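Plonano Wooden Building Planks, 100-piece set: review after a winter of use

I bought the Plonano plank set in the fall for our two kids, who were four and seven at the time. It has been out nearly every day since, so this covers a full winter of play and not one afternoon. I paid for it myself.

What you get

The box holds 100 planks, all the same size, and a folded sheet with a dozen building ideas. There is no glue, no pegs and no magnets. Everything stays up by balance alone. The set we have is plain, unpainted wood. Plonano also sells colored sets, but the seven-year-old wanted plain so she could draw on them, and she has.

The price was $49. That is on the low side for a set this size. The better-known plank sets I looked at cost more for fewer pieces, and the cheapest ones I looked at had reviews full of complaints about planks of different thickness. That matters more than anything else with this kind of toy. If one plank in ten is a hair thicker than the rest, a tower starts to lean by the eighth or ninth layer and the child gets the blame.

Accuracy

I stacked planks flat in piles of 20 on the kitchen counter and compared the heights. Four of the five piles matched. The fifth was higher by less than the thickness of a fingernail. I also stood every plank on its narrow end. Three would not stand because the end was cut at a slight angle. I wrote to Plonano on a Friday with a photo of the three, and a person named Babita Semwal answered the next week and sent six replacements without asking for the bad ones back. Those three are now the roof of a barn.

Finish

The edges are lightly rounded. I ran a cotton sock over the whole set on the first day and it snagged on two planks. A minute with fine sandpaper fixed both. By February there were dents in the corners of most of them, mainly from being dropped on tile. None has split.

They do pick up dirt. A barely damp cloth takes off most of it. Crayon stays. Don't soak them – I left two in a sink by mistake, and one dried with a curve in it.

How the kids use them

The four-year-old lays them flat, end to end, and makes roads. He went a couple of months before he tried standing one up. Now he makes pens for animals and puts a lid on them. He can work alone with 30 or so planks. With the full box he gets lost and starts throwing.

The seven-year-old builds up. Her tallest tower so far is higher than she is, made in the simple crossed pattern from the idea sheet, two planks one way and two planks the other. She has also worked out how to make a beam stick out past its support by loading the back end. She got that from knocking things over, which took most of December.

The idea sheet is weak. The drawings are small, and two of the models skip a step. We stopped using it within a week. If you want more help, the library had a book on plank building that was far better.

Noise and floor

This is the main thing to know before you buy. A tower of wooden planks coming down on a hard floor is very loud. Put down a rug or build on carpet. Thick carpet makes tall towers harder, though, and what works best for us is a large sheet of stiff cardboard on top of the rug. We live upstairs from another family, and the rule is no towers before 8 in the morning.

Storage

The cardboard box the set comes in lasted two weeks. The flaps tore, and the planks only fit if you stack them neatly in rows, which a four-year-old will not do. Plonano sells a cotton bag, but I would skip that too. You have to dump the whole thing out to find anything, and dumping is the loudest part of the day.

Use an open bin with a wide, flat bottom. It should be big enough that the blocks can lie in one or two loose layers, so a child can see what is there and reach in. Plastic is easier to wipe out than fabric. It will get scratched up, so don't spend much on it. 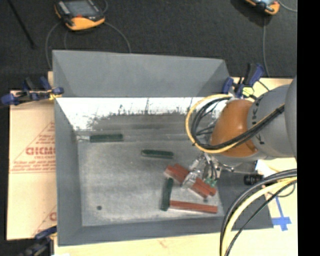 Compared with the Yadav set

My sister has the Yadav plank set, which costs $60 for the same number of pieces. We put the two side by side over a long weekend. The Yadav planks are heavier and the edges are sharper. Tall towers stand a little better with them. The kids liked both and mixed them together without caring. Because the two sets are not the same thickness, mixed towers went crooked fast, and sorting them out again afterward took me most of an evening.

If your child is six or older and mostly wants height, the extra $11 is reasonable. For younger kids I would stay with Plonano. The lighter planks hurt less when they land on a foot.

What I don't like

The idea sheet, as I said, and the box. I would also like a few half-length planks in the set. Windows and doors are hard to make when every piece is the same length, and my daughter asked me to saw some in half. I did four, and they are the ones she reaches for first.

One hundred planks is enough for one child and a bit tight for two. Ours argue over the last 20. We will probably buy a second box before next winter.

Rating: 4 out of 5. I would buy it again at $49. I would not pay $60 for it.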